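Kitchen robots at home: tips from six weeks with the Wuvard arm

I said I'd report back on the Wuvard kit once I'd had it long enough to get cross with it, so pull up a stool. It's a tabletop arm you hire by the month, it comes in two boxes that I could only just lift, and it puts together sandwiches, burgers and salads from things you've already cut up. It doesn't cook. If you want something that cooks you'll need the Cavska, and that's a different sort of money.

Hire is £183 a month, plus a £212 deposit which you get back when the arm goes home. To buy it outright is £1192. I'm still hiring (and still dithering, if you must know).

A few things I've picked up, mostly the hard way.

Measure your table first. The kit wants 600 mm of clear depth and it means it. My kitchen worktop was too shallow once the bread bin was on it, so we're in the back room on the big white table and I carry things through.

Dry your lettuce properly! A wet leaf sticks to the gripper, and then you get to watch a very expensive arm trying to shake hands with a bit of cos. Spin it, pat it with a clean tea towel, then spin it again if you can be bothered.

Slice tomatoes thicker than you would for yourself. I use the bread knife and go for the width of a pound coin, twice over. Thin ones fold up and come out in a clump.

Buns want to be a day old. Fresh ones squash, and the arm has no idea it's squashing them. I leave mine in the bag with the top open overnight — not the fridge, which makes them leathery.

Put a round of baking paper under each burger. You can lift the whole lot out when it's done, and the tray only needs a wipe.
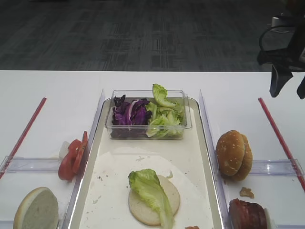

Keep each filling in its own place and put it back in the same spot every time. I was slapdash about this in February and spent a whole lunchtime starting the program over. Now I set everything out before I switch on, and I don't fiddle once it's moving.

Sauce is still my job. The Kamel squeezy attachment is sold as an extra and I sent mine back, as it dribbled all the way across the table. A teaspoon does it in two seconds.

For cleaning, warm water and a drop of washing-up liquid on the tray and dividers, and a soft cloth, as the clear plastic scratches if you so much as look at it with a scourer. The gripper pads pull off and go in the sink. I ordered a spare pair from Meltham and they came in a jiffy bag two days later, very pleased with that.

Is it quicker than me? No, not for one burger. For a houseful I set it going and get on with the chips, and that suits me fine. I'll have another go at wraps next month, when I've got the tortillas to stop curling.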